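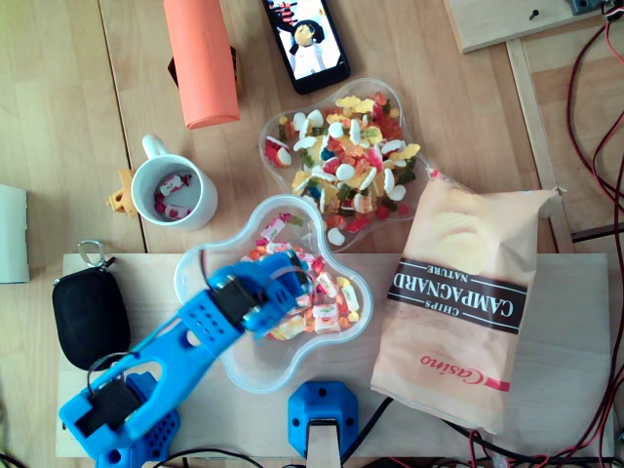 Sweets and crisps on the table, Monday afternoon.

Did the snack table for our open afternoon again. A few of you asked in March what we put out, so I'm writing it up as a thread.

Budget was the same as last time. Most of it went on gummies. Mio Furukawa did the shop and I did the table.

The gummies are a proper mix: fried eggs, bears, the marshmallow teeth. They go in the clear flower-shaped bowls. I like those bowls because people can see what's in them from across the room and don't have to stand there digging.

Wrapped chews are for anyone who doesn't want to share a bowl with everyone else's fingers. Some went in a white mug, as we'd run out of bowls. It works fine and takes up very little space.

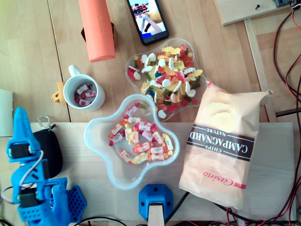

Crisps are Casino Campagnard, nature, so plain salted as far as I'm concerned. I did think about a flavoured bag as well, but Chidubem Sani can't stand the smell of them indoors and he has to work in there all week.

Things I'd change. Drinks need their own table. I put them by the door last time and there was a queue to get in. Also napkins. We bought a pack of 200 and I left it at home.

The fried eggs are always what people ask for first. The green ones are always what I end up eating on the Tuesday.
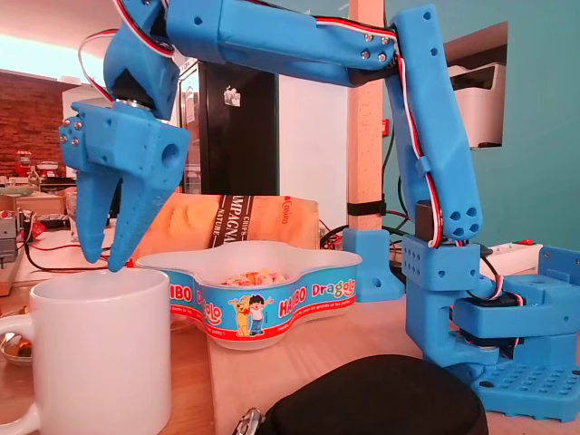 Mug for the chews, Haribo Dragolo bowl behind it.

If you're doing one of these yourself, bring 2 bags of crisps and a lot fewer sweets than you think. We took home almost half of ours in March.

Next one is at Pindov, bigger room, and there's a kitchen so I can do something that isn't sugar. Will post the list when I've got it. Suggestions welcome, nothing that needs a fork.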